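Jewelry and Watch Table, Hastbridge Hall

The spring swap in March will have a table for jewelry and watches again, next to the scarves. Elsie Fothergill is running it and would like donations by the end of February. Bracelets, bangles, earrings and wristwatches are all welcome, and so are spare straps. Last year the table brought in $287, most of it from beads and pearls.

Please sort through your things at home first. Tip everything out on a bedspread or sheet where small pieces won't roll away, then put what you're giving into one shallow box.
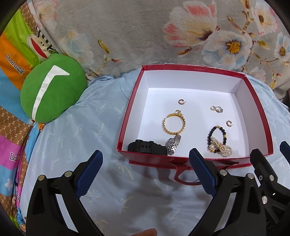 Single earrings can come too. Delia Escobar uses them in her craft class and will take any that don't sell. Bracelets that have tangled together can stay that way, as we have time to work them loose on the morning of the swap. Watches don't need to be running.

Drop boxes off at 26 Caron Street after 4 p.m. and put your name on the lid or on a slip of paper inside. Higinio Zepeda has the key if the door is locked.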